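# How a T-Shirt Gets Folded Flat

A T-shirt is a tube of cloth with two smaller tubes attached. The big tube covers your body. The smaller ones are the sleeves. A tube does not stack well. Folding turns it into a flat rectangle, and rectangles stack very well.

## What the cloth is doing

Most T-shirts are made of knitted cotton. If you look at a knit through a magnifying glass, you will see rows of tiny loops. Each loop is hooked through the loop next to it. When you pull on the cloth, the loops change shape and get longer. When you let go, they move back most of the way. This is why a T-shirt stretches and a bedsheet, which is usually woven, stretches much less.

A **crease** forms when cloth is bent sharply and stays bent for a while. Cotton fibers are held in shape by very small forces between their molecules. Water and heat loosen those forces. As the fiber dries and cools, the forces lock again in whatever shape the fiber happens to be in. A shirt that dries in a ball keeps the creases of the ball.

## Choosing a surface

A folding surface should be flat, clean and larger than the shirt. A table works. So does a bed, if the top of it is firm. In places with hot summers, many beds are covered with a bamboo mat in June and July. The mat is made of thin strips, and air can pass under the sleeper. It also makes a good folding surface. A soft quilt is harder to use, as it sinks under your hands and the shirt sinks with it.
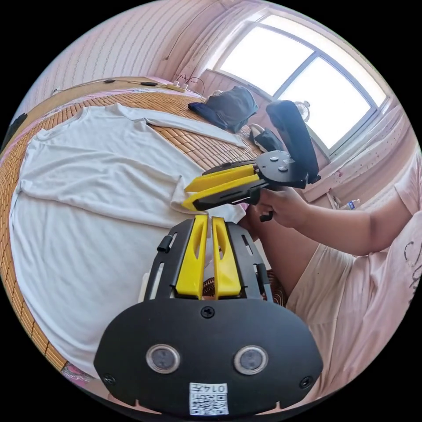

**Friction** is the force that resists sliding. A woven mat has small ridges, and cloth catches on them lightly. A polished table has less friction, and a shirt may slide when you pull one side. If it slides, hold the other side down with your free hand.

## The steps

1. Lay the shirt face down. Point the collar away from you.
2. Smooth it from the middle toward the edges. Air and wrinkles move outward.
3. Pinch the right side at the shoulder and at the bottom hem. Fold it toward the middle, so the edge lies along the center of the back.
4. Fold the sleeve back on itself so it does not stick out.
5. Do the same on the left.
6. Bring the bottom hem up to the collar.
7. Fold once more if the shirt has to fit in a drawer.

Step 3 is the one that usually goes wrong. If you lift only one point, the rest of the cloth hangs down and twists. Two points hold a straight line between them, and the fold follows that line.

## Layers and thickness

Each time you fold something in half, the number of layers doubles. A T-shirt starts with two layers, the front and the back. One fold in half makes four. A second makes eight, and a third makes sixteen. The outer layers have to travel around the inner ones, so a thick fold is always a little rounder than a thin one. This is why a sweater needs fewer folds than a T-shirt.

## Try it

Take one clean T-shirt and a ruler.

- Crumple the shirt loosely and set it on the table. Measure its height.
- Fold it using the steps above. Measure again.
- Write both numbers down and subtract.

Most of the difference is air. A crumpled shirt has large pockets of it between the bends.

## Words to know

**Hem:** an edge that has been turned over and sewn.

**Knit:** cloth made of connected loops.

**Woven:** made of strands that cross over and under each other. Bedsheets and bamboo mats can both be woven.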